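Mevholm by Dineo Venter
Ernow Press, paperback, 220 pages
Reviewed by Lerato Xaba

Mevholm is the second of the Gumness mysteries and can be read without the first. Clara Dlamini, a loss adjuster, is sent to a closed ferry hotel to value flood damage. On her first evening the night porter is found dead in the boiler room. The road is out, the phones work only in the attic, and seven guests remain in the building.

The setup is standard closed-circle material. Venter's variation is procedural. Dlamini has no police training and does not pretend to any. She works from an inventory, room by room, and the clues arrive as mismatches between what the hotel claimed and what is there. A reader who keeps track of the inventory can identify the killer by chapter 20. I did not, but I went back and checked, and every item needed is on the page.

The timeline holds, with one exception. The cook hears the boiler cut out at 3 a.m., and Dlamini later relies on a later time when she questions the owner's brother. It could be a deliberate trap, but the final chapter never returns to it, so I take it as an error.

Prose is plain and mostly short. Dialogue is tagged with "said" almost throughout. Chapters run to about ten pages and usually end on a piece of information, which suits the method. The exception is the romance with the ferry pilot, which takes up most of the middle and has no bearing on the case. Cutting it would have cost one alibi, and that alibi is weak anyway.
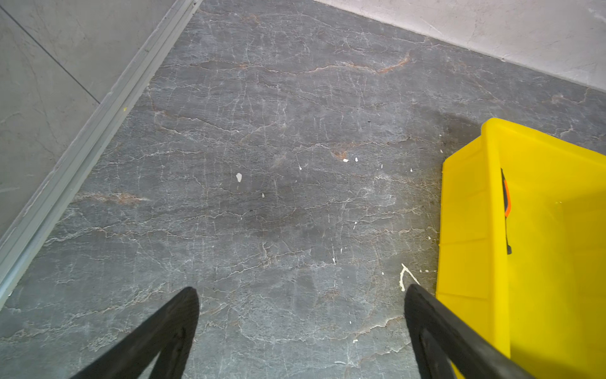 The supporting cast is uneven. The owner and her brother are drawn in detail and their quarrel over the insurance is the best thing in the book. The two hikers are hard to tell apart and I had to look back more than once to see which of them had the attic key. A list of guests at the front would help. The first book had one.

The paperback has a floor plan before chapter one. It is accurate except for the back stairs, shown on the wrong side of the kitchen. The type is small but clear. The first chapter of the next book, Ernow, is included at the end and is not counted in the page total.

Recommended for readers who like to work the puzzle – less so for those who read for atmosphere. Start here if the series is new to you, and skim the ferry chapters.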